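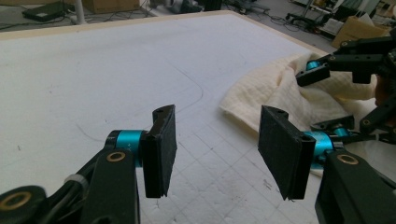 Two black finger pads over a white table.

How to Write a Film Review Your Readers Will Finish

Saturday, December 12, 2020
By Settimio Marchetti

A short film review is harder to write than a long one. You have room for a little plot, one or two opinions and a verdict. This is the method I use for the Clakcombe newsletter, where the limit is 300 words.

Before the film

Read as little as you can. Know the title, the director and the running time, and skip the trailer. If it's a sequel, watch the earlier one again if you have a free evening.

During the film

Take a small notebook and a pencil. Write single words, large, and leave a blank line after each. Don't try for sentences in the dark. When I saw "Brastholm" in October, my notes for the first hour were "ferry," "too loud," "brother?" and "good coat," and I used three of them.

If a line of dialogue strikes you, write down the first few words. Check the full line later or don't quote it.

The same night

Tell somebody about the film, or write a quick message as if to a friend. Whatever you mention first is usually your opening. Tsung-han Hsieh, who edits the newsletter, sends back any review that begins with the history of the studio.

Writing it

1. Start with your opinion or with a moment from the film that shows it.

2. Give the plot in 2 sentences. Stop before the halfway point of the story. My summary of "Brastholm" was: "A ferry pilot comes home to sell her father's house. Her brother has already moved in."

3. Pick one thing that worked and one that didn't, and give a detail for each. "The acting is great" tells a reader very little. "Lehtinen plays the whole dinner with her coat on" tells them more.

4. Say who might like it. A person who hates slow films should be able to tell from your review that this is a slow film.

5. Cut. Take out "masterpiece," "must-see" and most adverbs. Read it aloud once and fix the places where you run out of breath.

Check the spelling of every name against the credits before you send it in. Star ratings are up to you. Clakcombe doesn't print them.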